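22 Jan 2022, golf bench, Kulholm

Saturday in the workshop with the heater going, and I meant to be here for an hour and stayed for most of the day, so I'd better write it all down while I still remember which putter is which. Brijesh, if you're reading this on Monday, the two heads on the shelf by the window are done and the one in the vice is not, please don't be kind to it and finish it for me!

I started with the Zonden mallet, the one that came back from the members' night in September with a note saying "pulls left". I've had my doubts about that note all along (everybody's putter pulls left by the end of members' night) but I put it on the loft and lie gauge anyway and the lie was 3 degrees too upright. That would do it. I bent it back in two goes with a good rest between them, and then rolled balls down the long mat until I'd stopped arguing with myself. It starts the ball on line now, as far as I can judge, and I've left the string line up so that somebody with better hands can have a go.

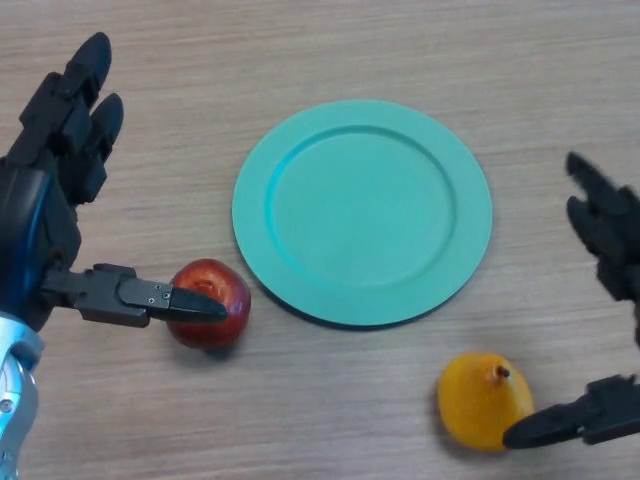

The grip on the same club was a misery to get off. Whoever fitted it had used two layers of tape, one on top of the other, and the under layer had gone to something like toffee. I had a lot of scraping to do and my favourite hook blade is now good for opening parcels. New grip is the plain pistol shape. I know Vibeke prefers the fat ones for anybody with a wristy stroke, and she may well be right, but the owner asked for what he had before and I'm a great believer in giving people what they asked for the first time round.

Next the Zistley blade, and this is the one I've been looking forward to all week. We'd talked about how the head felt light on slow winter greens, so I weighed everything again with the shaft out. Bare head came to 300 grams on the nose. I'd have guessed more, because it looks so solid when you stand over it, and it's a lovely colour of grey, but there you are. I put lead tape on the sole, took it for a roll, took some of the tape off again, and went back and forth like that longer than I'd care to admit. Where I ended up feels good to me on the slow mat and a bit of a sledgehammer on the fast one. I'd like a second and a third opinion before we drill anything for proper weights, as you can't put metal back.

Roll test for the record, slow mat, same ball throughout, ramp set at the lower notch: 169 cm without the tape. On the fast mat, same ramp, same notch, 199 cm. Those are the middle runs. I threw away the very first one on each mat, as we always do, the nap being all over the place until a ball or two has been down it. I brushed both mats before starting and brushed them in the same direction, towards the door. The ramp only tells us about the mats and the ball, of course, and I wrote these down so that whoever does the next session can check the surfaces haven't drifted before trusting anything they feel with a club in their hands.

I sent a message round at lunch asking whether we ought to be testing with a struck ball as well, since no golfer I've ever met putts off a ramp. My own feeling is that we should, and that we should let three or four different people do it and put up with the mess. 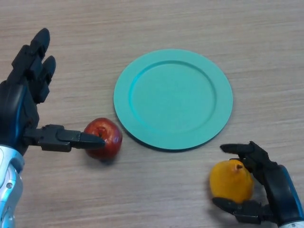
Troels Steinarsdóttir wrote back that a struck ball is fine for feel but useless for comparing heads, and that we'd end up measuring who'd had coffee. "Put the putter on the pendulum, set the backswing with a peg, and then argue about feel afterwards," was how the message finished, along with an offer to bring the peg board in.

Fair enough, and I'd love to borrow it. I still think there's something in watching a real stroke, particularly on the short ones where people decelerate, and I don't see why we can't do both on the same afternoon. Pendulum first, people second, cake in between.

The one in the vice is the old Bach with the bent hosel. I got the shaft out with gentle heat and the ferrule survived, to my great surprise. There's a faint line on the heel side of the hosel that might be a scratch and might be a crack, and I couldn't settle it with the hand lens. I've ringed it in pencil. Please don't bend it until Kolbrún has had a look under the good light.

Ordering: grip tape, solvent, hook blades, the small ferrules in black. The epoxy is fine for another month. Þröstur still has our spare lie gauge and has promised it back, so I haven't put one on the list.

Mats are rolled nap side out, heater is off at the wall, and the key is on the usual nail.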